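Kultier Tabletop Sorting Kit: Gallery

Erkum sells the Kultier as a two-arm kit for sorting mixed household items on an ordinary table. It ships with both arms, a pair of five-fingered hands, the controller and a one-year license for the Devadiga planning software. We have had a kit on loan since November and have been running it on the kind of clutter that turns up in kitchens, playrooms and office break areas.

The notes below follow the order in which we ran the work. Specifications are Erkum's own unless we say otherwise.

Setup
Unpacking and mounting took most of a morning. The arms bolt to a stand that Natmont supplies separately, and the stand has to be leveled before the first calibration. The printed guide covers this well. The cabling section is thinner, and we had to write to support to find out which port the left hand uses.

Calibration
The software walks each hand through a fixed set of poses and stores the result. It is quick, but it has to be repeated whenever the stand is moved. A saved profile would be a welcome addition.

Item library
Devadiga comes with 136 item types already loaded. Bottles, boxes and food containers are well covered. Toys are patchy, and thin packaging is treated as one broad group. New types can be added by hand, with up to 100 custom entries on the standard license.

Rigid items
Boxes and upright bottles are the easy part of the job. The hands approach from above or from the side, and the grip force can be set per item type. We left most of them at the default.

Mixed clutter
Our longest runs used a full table with no starting order — drinks, food containers, building blocks, a plush toy, cloth and loose plastic together.

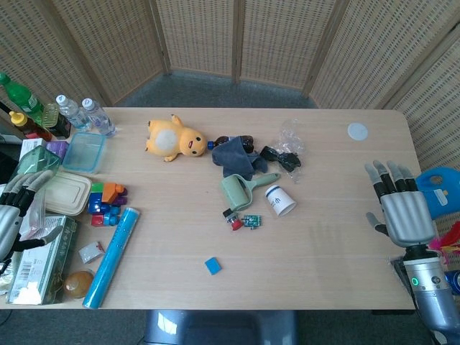 Runs like these depend heavily on the order of picks. Devadiga prefers to clear whatever sits on top, then work toward the middle, and the operator can override the order from the tablet. We did so most often for clear plastic, which the planner tends to leave until last.

Soft items
Cloth and plush are handled with a slower closing speed. The setting is under Hand, then Advanced, and is off by default.

Small parts
Anything under 5 mm thick is outside the rated range. Erkum offers a fingertip set for thinner pieces at an extra cost of $59 per hand. We have not tried it yet.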